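Juranham Household Help > Kitchen and Tableware > Care and Cleaning

Dark matte tumbler has gone streaky down the outside. Is it the finish or a deposit?

Posted by Tassanee Tanasarn
Tags: cups, matte finish, hard water, streaks

I have a set of tall tumblers with a matte outside, in a green so dark that it passes for black in the evening. They were bought in August from Flititz, and no care leaflet came with them. The shape is plain: slightly narrower at the base, no handle, capacity 400 ml according to the listing. The listing did not say what the coating was, or whether there was one.

One of the tumblers now has faint vertical streaks on the outer wall. They run up and down the cup and are most noticeable with light from the side. I cannot feel them with a fingernail. The inside is unaffected as far as I can tell, though it is dark too and hard to judge.
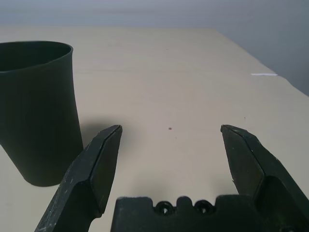 The tumbler on the table. The streaks are faint and run vertically.

What I have tried so far:

Washing-up liquid and a soft sponge, warm water. No change.
A microfibre cloth, dry. No change, or possibly a slight improvement that did not last.
Leaving it to soak in plain water overnight. No change.

I have not used anything abrasive. We are in a hard water area and the kettle needs descaling often. The cups are washed by hand and left upside down on a rack to drain. I would like to know whether this is limescale, wear, or something that was in the finish from the start, and whether vinegar is safe to use on it.

2 answers

kettleside

Probably limescale. Use vinegar.

Comment from Tassanee Tanasarn: Neat or diluted? And for how long?

Comment from kettleside: I do it neat, but mine are plain glass.

Jitpraphai

Don't use it neat on an unknown coating. Work out what the marks are first, as the treatment differs.

Wet the outside of the cup completely and look at it under the same light. A mineral deposit usually disappears while the surface is wet and comes back as it dries. Wear tends to remain visible to some degree when wet, often as a shinier line. Variation in the original finish may look much the same either way. The test is not conclusive but it costs nothing.

The direction of the marks is of some use. Cups draining upside down shed water down the wall, and each run leaves its minerals behind in a vertical line. Scratches from a sponge more often go round the cup, following the hand. However, a sprayed or dipped coating can also show vertical variation from manufacture, so compare with the other cups in the set. If one you have hardly used looks the same, I would suspect the finish.

If it does look like a deposit:

1. Mix one part white vinegar with four parts water.
2. Choose a small patch near the base and hold a damp cotton pad on it for 2 minutes.
3. Rinse, dry with a soft cloth, and leave it until the next day. Check for a change of colour or sheen.
4. If the patch is clean and unchanged in colour, treat the rest of the outside in the same way. Do not soak the whole cup.
5. Rinse thoroughly and dry by hand.

Keep the water below 50 degrees while you are testing. Some coatings soften or dull with heat, and you would then be unable to say which factor was responsible. Avoid scouring pads, cream cleaner and melamine sponges. All three polish a matte surface, and the shine cannot be reversed.

To prevent it recurring, dry the outside with a cloth straight after rinsing. I have a similar set from Tradura and this has been sufficient, with water hard enough to fur a shower head in about 192 days.

Comment from Tassanee Tanasarn: Thank you. I wetted it and most of the streaks went, but one or two near the rim stayed. A spare that has been in the cupboard since we bought the set has something similar near the rim, only fainter.

Comment from Jitpraphai: Then it may be both. Treat the deposit and leave the rim alone. If the spare bothers you as well, ask the seller for the finish specification before you put any acid on it.

Comment from Tassanee Tanasarn: I have written to them. Patch test is done and drying.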